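온드소프 공동업무관 운영실
@ondthorpe_office

온드소프 공동업무관 운영실에서 안내드립니다. 10월부터 각 층 탕비실의 간식 포장재 배출 방법이 일부 변경됩니다. 입주사 임직원께서는 아래에 이어지는 게시물을 확인하여 주시기 바랍니다.

이번 안내는 탕비실과 라운지에서 발생하는 과자, 젤리, 건과일, 견과류 등의 낱개 포장과 봉지 포장에 관한 것입니다. 배달 음식 용기와 택배 상자는 기존 방식을 그대로 유지하며, 관련 안내문은 지하 주차장 연결 통로 게시판에 있습니다.

변경의 배경부터 말씀드립니다. 간식 봉지는 그동안 일반쓰레기와 비닐류 양쪽에 섞여 배출되어 왔습니다. 수거 업체인 트레바스키스에서는 비닐류 자루에 음식물이 남은 봉지가 들어 있을 경우 자루 전체를 반려하고 있으며, 여름 동안 반려 통보가 여러 차례 있었습니다.

반려된 자루는 운영실 인력이 다시 열어 손으로 분류합니다. 젤리나 건과일 봉지는 당분이 안쪽에 남아 다른 비닐에 달라붙고, 초파리가 생기는 원인이 되기도 합니다. 4층 탕비실의 초파리 관련 민원은 접수 순서대로 처리하고 있습니다.

이에 따라 각 층 탕비실 수거함의 구성을 다음과 같이 조정합니다. 싱크대 옆의 대형 수거함은 일반쓰레기 전용, 냉장고 옆의 투명 자루 거치대는 비닐류 전용입니다. 캔과 페트병은 복도 쪽 수거함을 이용하여 주십시오.

투명 자루 거치대는 층마다 2개씩 설치됩니다. 한쪽이 가득 차면 다른 쪽을 사용하시고, 자루 윗선을 넘겨 눌러 담지 않으시기를 부탁드립니다. 교체는 매일 오후 4시와 야간 청소 시간에 이루어집니다.

봉지류 배출 순서입니다. 내용물을 모두 비우고, 가루를 턴 다음, 끈적임이 남으면 물로 한 번 헹구어 물기를 뺀 뒤 넣어 주십시오. 헹구어도 기름이나 시럽이 남는 봉지는 일반쓰레기로 배출합니다.

싱크대에서 봉지를 헹구실 때에는 거름망이 제자리에 있는지 먼저 확인하여 주십시오. 건포도나 견과 조각이 배수구로 내려가 3층 싱크대가 막힌 사례가 있습니다. 수리 기간 동안 불편을 감수해 주신 3층 입주사에 감사드립니다.

봉지를 딱지 모양으로 접어 배출하시는 분이 적지 않습니다. 정돈된 모습을 위한 배려임을 알고 있으나, 두껍게 접힌 봉지는 선별 과정에서 걸러지지 않는다는 것이 수거 업체의 설명입니다. 앞으로는 접지 않고 펼친 상태로 넣어 주십시오.

입구를 가위로 자르셨다면 잘라낸 조각도 함께 넣으실 수 있습니다. 다만 손톱만 한 조각은 자루 밖으로 떨어져 조리대 아래로 들어가는 일이 잦으므로, 되도록 한쪽이 붙어 있도록 뜯어 주시면 청소에 도움이 됩니다.

윗면의 톱니 모양 접합부를 따라 뜯다가 봉지 옆면까지 찢어지는 경우가 있습니다. 찢어지거나 구겨진 봉지도 배출 기준은 같습니다. 모양이 상했다는 이유로 일반쓰레기에 넣으실 필요는 없습니다.

수입 간식에 대한 문의가 많아 별도로 정리합니다. 라운지 공용 바구니에는 출장이나 여행에서 돌아온 직원들이 나누어 둔 과일맛 간식이 자주 놓입니다. 포장에 외국어만 표기되어 있어 어느 수거함에 넣어야 할지 판단하기 어렵다는 의견이 있었습니다. 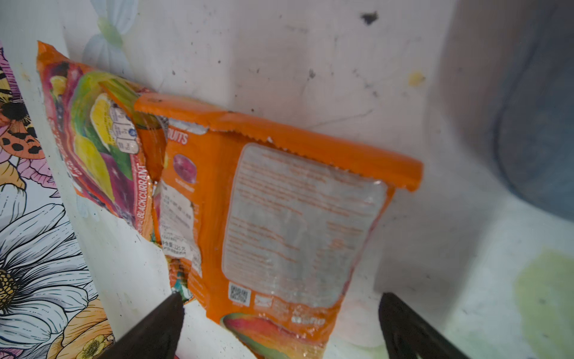 국내 분리배출 표시가 없는 봉지라 하더라도 재질이 비닐로 확인되면 비닐류 자루에 넣을 수 있다는 것이 운영실과 수거 업체가 합의한 기준입니다. 재활용이나 인증과 관련된 것으로 보이는 외국의 표시는 참고만 하시고, 재질을 우선하여 판단하여 주십시오.

재질 확인이 어려울 때에는 손으로 가볍게 눌러 보시면 됩니다. 종이처럼 결을 따라 찢어지고 안쪽에 코팅이 있는 포장은 본 건물에서는 일반쓰레기로 분류합니다. 바스락거리며 늘어나는 포장은 비닐류로 분류합니다.

포장에 인쇄된 QR코드를 통해 배출 정보를 확인하려 하신 분도 계셨습니다. 간식 포장의 QR코드는 제품마다 용도가 다르므로 배출 방법의 근거로 삼지 않으시기를 권합니다. 탕비실 벽면 안내판에 적힌 기준을 따라 주십시오.

과일 그림이 여러 가지 인쇄된 간식은 한 봉지 안에 여러 맛이 섞여 있는 경우가 있습니다. 낱개로 다시 포장된 제품이라면 겉봉지와 속포장을 분리하여 각각 펼친 뒤 배출하여 주시기 바랍니다.

속포장에 작은 종이 받침이나 플라스틱 받침이 들어 있는 제품도 있습니다. 종이 받침은 종이류, 플라스틱 받침은 플라스틱류입니다. 받침을 봉지 안에 둔 채 배출하시면 비닐류로 처리되지 않습니다.

방습제와 탈산소제는 반드시 꺼내어 일반쓰레기로 배출하여 주십시오. 터진 방습제가 젖은 손이나 싱크대에 닿지 않도록 주의를 부탁드립니다.

지퍼가 달린 봉지의 경우 지퍼 부분을 잘라낼 필요는 없습니다. 플라스틱 마개가 달린 파우치는 마개를 분리하여 플라스틱류에 넣고, 분리되지 않으면 일반쓰레기로 배출합니다.

가격표나 행사 스티커가 붙어 있는 봉지는 스티커를 떼고 배출하는 것이 원칙이며, 떨어지지 않는 스티커는 그 부분만 잘라 내시면 됩니다. 큰 라벨이 포장 면 전체에 밀착된 제품은 그대로 두셔도 무방합니다.

이어서 공용 간식 바구니 이용에 관한 안내입니다. 나눔용 간식은 개봉하지 않은 상태로 두는 것을 원칙으로 합니다. 큰 봉지를 개봉하여 나누실 경우에는 당일 안에 소진하고, 남은 분량은 가져오신 분이 회수하여 주십시오.

알레르기가 있는 직원께서 성분을 확인하실 수 있도록, 외국어로만 표기된 간식을 두실 때에는 바구니 옆 메모지에 제품의 종류를 우리말로 간단히 적어 주시기를 요청드립니다. '망고 젤리', '견과류 함유' 정도의 표기로 충분합니다.

성분을 확실히 알 수 없는 제품은 '성분 미확인'이라고 적어 주십시오. 추측으로 '견과류 없음'이라고 표기하는 일은 삼가 주시기 바랍니다. 이 항목은 보건 담당 레오니 던스턴 과장의 요청으로 이번 안내에 추가되었습니다.

소비기한이 지난 간식은 매주 월요일 오전 점검 때 수거합니다. 날짜 표기 방식이 국가마다 달라 일과 월의 순서를 혼동하는 사례가 있으므로, 판단이 어려운 제품은 바구니에 두지 않으시는 편이 좋습니다.

바구니에 빈 봉지를 되돌려 놓는 사례도 계속 보고되고 있습니다. 다음 분이 내용물이 있는 것으로 알고 집어 드시는 일이 없도록, 마지막 한 개를 드신 분께서 봉지를 정리하여 주십시오.

회의실에서 드신 간식의 포장재는 회의실 안 소형 휴지통에 넣지 마시고 탕비실로 가져와 배출하여 주시기 바랍니다. 회의실 휴지통은 필기 종이와 휴지 전용으로 운영됩니다. 회의실 흰색 탁자는 얼룩이 쉽게 남으므로 사용 후 비치된 천으로 닦아 주십시오.

흰색 상판의 얼룩 제거에는 탕비실 하부장에 있는 중성 세제를 사용하시면 됩니다. 연마제가 든 세제와 철 수세미는 광택을 상하게 하므로 사용을 금합니다. 지워지지 않는 얼룩은 문지르지 마시고 운영실로 연락하여 주십시오.

비용에 관하여 질의하신 입주사가 있어 답변드립니다. 이번 변경에 따른 관리비 인상은 없습니다. 거치대와 투명 자루는 기존 청소용품 예산 안에서 구입하였으며, 최초 구매 수량은 거치대를 제외하고 자루 200장입니다.

자루의 납품은 자베티가 맡았습니다. 기존 자루보다 두께가 있어 바닥이 터지는 일이 줄어들 것으로 기대하고 있으나, 사용 중 터짐이 발견되면 해당 층과 시간을 알려 주시기 바랍니다. 납품처에 전달하여 교환을 요청하겠습니다.

2층과 5층에서는 새로운 방식을 미리 운영해 보았습니다. 참여해 주신 에스텍 임직원 여러분께 감사드립니다. 안내판의 글자가 작다는 의견과, 자루의 위치가 냉장고 문과 부딪힌다는 의견을 주셔서 두 가지 모두 반영하였습니다.

안내판은 글자를 키우고 문장을 줄여 다시 제작하였습니다. 영문 안내판은 운영실의 캐머런 러독 매니저가 검수하였으며, 다른 언어가 필요하신 입주사는 운영실로 신청하여 주십시오. 신청 접수 후 제작까지 일정 기간이 소요됩니다.

배출 방법에 대한 현장 설명은 점심시간 이후 1층 라운지에서 진행합니다. 1회 설명 시간은 40분이며, 자주 혼동하는 포장재를 직접 만져 보고 분류해 보는 순서가 포함되어 있습니다. 사전 신청 없이 참석하실 수 있습니다.

설명에 사용할 포장재를 모으고 있습니다. 분류가 애매했던 봉지가 있으시면 깨끗이 비우신 뒤 운영실 앞 회색 상자에 넣어 주십시오. 음식물이 남아 있는 봉지와 깨진 유리 용기는 받지 않습니다.

지난 안내 이후 접수된 질문을 몇 가지 옮깁니다. 은박처럼 보이는 안쪽 면이 있는 과자 봉지는 어떻게 하느냐는 질문이 가장 많았습니다. 본 건물에서는 안쪽이 은색인 봉지도 비닐류로 수거하며, 헹구어 펼친 상태라면 별도의 구분은 필요하지 않습니다.

물에 헹군 봉지를 어디에서 말리느냐는 질문이 있었습니다. 완전히 건조하실 필요는 없고, 물기를 털어 내신 뒤 바로 자루에 넣으시면 됩니다. 식기 건조대에 봉지를 널어 두는 것은 위생상 허용하지 않습니다.

사탕과 껌의 낱개 포장지처럼 아주 작은 비닐은 어떻게 하느냐는 질문도 있었습니다. 작은 조각은 선별이 어려우므로 일반쓰레기로 배출하여 주십시오. 작은 포장지를 큰 봉지 안에 모아 묶어 배출하는 방법은 사용하지 않습니다.

집에서 가져온 비닐을 함께 배출해도 되느냐는 질문에는 불가하다고 답변드립니다. 건물에서 발생한 포장재에 한하여 수거 계약이 체결되어 있습니다. 양해를 부탁드립니다.

야간과 주말에 자루가 가득 찬 경우에는 자루 입구를 느슨하게 묶어 거치대 옆 바닥에 두시고, 하부장 왼쪽 칸의 새 자루를 걸어 주십시오. 복도로 옮기시는 것은 소방 통로 확보를 위하여 금지되어 있습니다.

손님이나 단기 이용자가 많은 1층 라운지는 당분간 청소 인력이 수거함을 수시로 확인합니다. 입주사에서 외부 손님을 맞이하실 때에도 포장재를 어디에 두면 되는지 한마디 안내해 주시면 감사하겠습니다.

분류가 잘못된 자루가 발견되더라도 특정 입주사나 개인을 확인하여 공지하지는 않습니다. 같은 층에서 반려가 반복되면 해당 층 입주사 담당자께 개별적으로 연락드리고, 안내판의 위치나 내용을 함께 점검하겠습니다.

탕비실별 안내판 설치가 끝난 층은 본 계정을 통해 순서대로 알려 드립니다. 설치 당일에는 냉장고 앞 공간을 잠시 비워야 하므로, 냉장고 옆 바닥에 두신 개인 물품은 미리 옮겨 주시기 바랍니다.

문의는 운영실 대표 메일 또는 본 계정의 쪽지로 접수합니다. 포장재의 사진을 보내실 때에는 재질 표시가 있는 면이 보이도록 해 주시면 답변이 빨라집니다. 답변 시간은 평일 오전 9시부터 오후 6시까지입니다.

추가 공지: 앞서 안내드린 자루 교체 시각과 관련하여, 6층은 승강기 점검 기간 동안 오후 교체가 한 시간 늦어집니다. 점검이 끝나면 기존 시각으로 돌아갑니다.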